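Home Stories Science Big Feelings Ask Lilibeth

Search this site Type a word Go

What Makes Somebody a Good Leader?
By Lilibeth Manalo
Jun 6, 2020
5 minute read

When I was 8, I thought a leader was whoever got to hold the whistle. My swim teacher had a whistle, so she was the leader. The crossing guard had one too. I wanted one so badly that I asked for it two birthdays in a row!

I did get my whistle in the end (a green one, very loud), and guess what? My cousins covered their ears and went inside. I blew it again. They stayed inside. So there I was in the yard with a whistle and no team, wondering what my swim teacher knew that I didn't.

Leading is helping a group get somewhere together. The "somewhere" can be a real place, like the top of a hill, or it can be a finished job, like a class play or a clean room. You don't have to be the oldest or the loudest to do it.

Leaders do the boring bits

I used to run a summer camp by a lake called Zillurport. We had 50 kids every July, and I noticed that the campers everybody listened to were often the ones who did small jobs without a big announcement. They wiped tables. They went back for the forgotten towels.

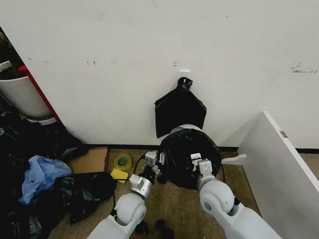 One girl, Konda, hardly ever gave a speech. But when she said, "Let's carry the canoes up before it rains," the whole cabin got up and did it, because they had seen her carry plenty of canoes already. Grown-ups have a phrase for this: leading by example. It means you go first, and people can see you mean it.

Leaders listen

Listening sounds easy, and I'm still bad at it some days. My brain starts getting my answer ready while the other person is talking. Does yours do that?

Here's a trick I learned at camp. Before you say your own idea, say the other person's idea back to them. "So you want to build the fort by the big tree?" If you got it wrong, they'll tell you. If you got it right, they usually look pleased — and then they're much more likely to hear what you think.

Try it at dinner tonight. It feels silly for the first 30 seconds.
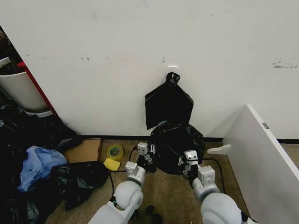
Leaders say "I goofed"

One year I planned a treasure hunt called the Great Hellamora and hid the last clue so well that I forgot where it was. I wanted to blame the wind. Instead I told the campers, "I lost it. I'm sorry. Can you help me think?" A boy named Ruawai said we could all make up our own ending, and we ended up with pirates, a talking duck and a wedding. It was a much better hunt than mine!

Something to try this week

Pick one group you belong to. It could be your family, your team or the kids on your street. Find one small job that needs doing and start it. If somebody joins in, say thank you and ask how they'd like to do it.

Then write and tell me what happened. I read all the letters, even the ones with jelly on them.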